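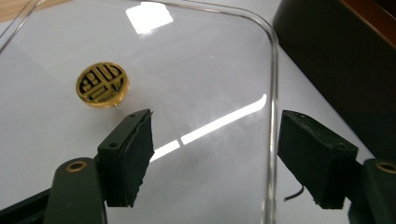 A round gold-coloured token with a black geometric pattern.

Jutdale self-defence course to move to larger hall

A self-defence course in Jutdale will move to the Zawadzka Hall in October after its waiting list reached 121 people, the organisers have said.

The course, run by the Drolarbridge Self-Defence Club, has been held upstairs at the Tukex sports centre. The room there can take 2 groups of 20 each week. At the new hall the club will be able to teach 40 people at a time.

Marichka Panasiuk, who leads the teaching, said most of those waiting had never trained in anything before.

"We get people who work late shifts, people who walk home from the station, and a good number of parents who come along with a teenager," she said. "They don't want belts or gradings. They want to know what to do if somebody grabs their arm or follows them off the bus."

The first two lessons contain no physical training. Students talk about how arguments start, how to keep a safe distance, when to leave and how to call for help in a busy place. Simple releases from wrist and clothing grabs come in the third lesson, and work with pads starts in the fourth.

The club has been given a grant of £2,000 by the parish council towards mats and the hire of the hall. Rommel Galang, the club secretary, said the money would cover the mats in full and part of the rent up to Easter.

He said fees would stay the same for the autumn term. Students under 18 must still come with an adult, and anyone with an injury is asked to tell the instructor before the lesson starts.

Evening lessons will begin at 7pm and finish at 8.30pm. A daytime lesson, which was dropped last year when the sports centre changed its opening hours, will return at 10.30am. The club said it was looking for a second instructor to take the daytime group and would pay for that person's first aid training.

Places will be offered first to those already on the waiting list, in the order in which they joined it. They will be contacted by email and will have a week to reply. Any places left over will be advertised at the hall and at Jutdale library.

The hall has step-free access from the car park at the rear. The front entrance is closed in the evenings.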